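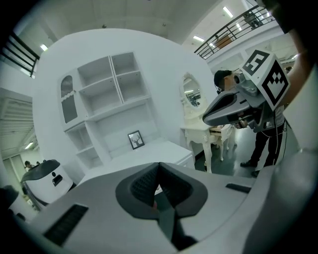
Stavard White Bedroom Furniture

Shelving unit, low cabinet, vanity table and oval mirror

Stavard is our white bedroom range, for people who have decided that the rest of the house can be sensible. It has curved legs and carving, and one door in it has a scalloped trim. If your taste runs to plain oak and a single pebble on a tray, we have a Kalta page for that and we won't be offended.

You can buy the pieces one at a time. Most people come in for the vanity, go home to measure, and come back with a question about the shelving.

The vanity table

A white table with cabriole legs, which is the trade's word for legs that bend outwards at the knee and in again at the ankle, like a small dog expecting a biscuit. The carving is moderate by the standards of its type. It will still collect dust, and a soft dry paintbrush gets into it better than any cloth we have tried.

The drawers are white at the front and wood inside. We left the insides unpainted on purpose: painted drawers stick in damp weather, and lipstick comes off bare wood with a bit of fine sandpaper. Please line the drawer if you keep nail varnish in it. We have seen what happens and we can't fix it.

The table is sold without a stool. We stopped including one when we found that most of them were being used to hold clothes. Any dining chair without arms will do, and the Pluleo padded stool is on the seating page if you want something that looks as though it belongs.

The oval mirror

White carved frame, hung on the wall above the table and fixed separately, so you can set it to suit your own height and not that of whoever designed the furniture. Sit down before you mark the wall. People mark it standing up and then spend years looking at their own foreheads.

Hang it on two fixings, not one. An oval on a single hook turns a little every time a door slams, and an oval that has turned a little is hard to ignore. Fixings are not in the box, as we don't know what your walls are made of.

The shelving unit

The big piece. Open square cubbies run in a grid across the upper part, with two smaller ones low on the left and a wide open niche in the middle. On the left is a tall narrow cupboard with an arched panel in the door, framed in white with a scalloped trim. It suits the things you want to hand but would rather not have on show, such as hair dryers and most of the contents of a bathroom cabinet.

The niche is the part customers ask us about, usually to find out what it is for. It is for one thing you like. A framed silhouette of a stag works well against all that white, and so does a lamp. It is not the right size for a television and we would ask you not to try.

The cubbies are fixed. They don't move up or down, and tall books will need to lie flat or live elsewhere. Folded jumpers fit nicely, for the first week at any rate.

In our showroom the unit is built into a curved wall. Yours is likely to be straight, and the standard unit is made for straight walls. Curved fitting is done by Adebisi, our joinery firm, who will want to visit first and will want a cup of tea when they do. Their visit is charged separately and comes off the price if you go ahead.

The low cabinet

White, with a flat top, and designed to stand in front of the shelving or on its own under a window. The top is finished to take a fair amount of daily use. Hot hair straighteners are not daily use. They leave a brown mark in the shape of a hair straightener, and no polish will shift it.

Finish and care

All pieces come in one white. There is a faint warmth to it that shows up beside brilliant white gloss, so if your skirting boards are freshly painted, ask us for a sample first. Wipe with a damp cloth and dry straight after. Avoid cream cleaners, which are really very fine gravel.

A touch-up pot is included with the vanity and with the shelving. Shake it for longer than seems reasonable.

Delivery and fitting

The low cabinet arrives in one piece. The shelving comes in sections and the vanity comes with its legs off. Allow 6 weeks for everything except curved fitting, which depends on Adebisi's diary.

Check your stairs. We mean this kindly – a landing with a tight turn has ended more bedroom plans than price ever has. Send us the narrowest width in centimetres when you order. If it is under 106, we'll ring you before anything goes on the van.

A deposit of £200 holds your order. Orders over £2,000 are delivered free to the room of your choice, provided it is the same room when we get there.

Samples of the white can be posted, or picked up from the front desk.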